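Skip to content
Search this site… Go

Landico Packing Room: Working Next to the Arms
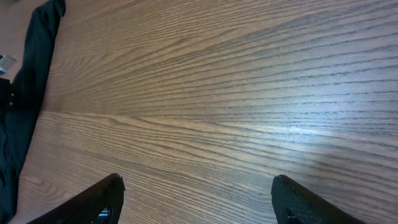
Tabletop at station 5, from the wrist of the arm. Both fingers open, nothing between them.

Landico packs and ships small orders for kitchen shops. The packing room has 30 people across two shifts and, since April, a row of robot arms on the tables where items get sorted before boxing. This gallery page goes with the notes we have been collecting from the people who work there. The arms came from Pirby and the software that runs them is from Etetti. Chaimongkol did the floor layout and the training days.

About the picture

The fingers are black, with a fine grid texture on the surface. Packers call them the tweezers. They come to narrow tips, and the gap between them at full spread is wide.

The light on the right side of the table washes the wood out to a pale sheen. Glare like this was one of the first things people on the floor were asked to report. They now have a short form for it, kept on a clipboard by the door, and the blinds on that wall come down at 40 minutes past the hour when the sun is low.

Dark fabric hangs down the left edge of the table. The house rule on clothing is the same at every station: sleeves buttoned or rolled, aprons tied at the back, no lanyards.

What the job looks like now

Before the arms, a packer picked an item, turned it over, checked it, wrapped it and boxed it. The arm now does the pick and the turn. The packer checks and wraps. A full shift used to mean a lot of reaching across the table, and several people have said their shoulders are better for the change.

The pace is the part people disagree on. An arm does not slow down after lunch. Stations are set to stop after every 100 items and wait for a packer to press the green button, and that pause came from the floor. The first plan had no stop in it. Some packers would like it longer. Others press the button right away and would rather finish early.

There is less talking than there used to be. Two people at a table could chat while they sorted. With an arm on the table there is one person per station, and the stations are farther apart. Breaks were moved so that neighboring stations go at the same time, which has helped a little.

New tasks

Each station has a lead who wipes the finger pads at the start of the shift, checks that the table is clear and runs a test pick. The lead also logs dropped items. It pays a bit more per hour, and leads are chosen from the packing staff first. Training takes one Saturday, paid, and covers the stop button, the log and how to clear a jam – the last part takes up most of the afternoon.

Glass and anything with a loose lid still go to the hand tables at the back. Those tables are staying. Packers can ask to rotate between hand tables and arm stations every two weeks, and most do.

Notes from the second shift will be added when they are typed up.

We use cookies to remember your settings. Accept / Manage choices

Get our newsletter. Enter your email. Sign up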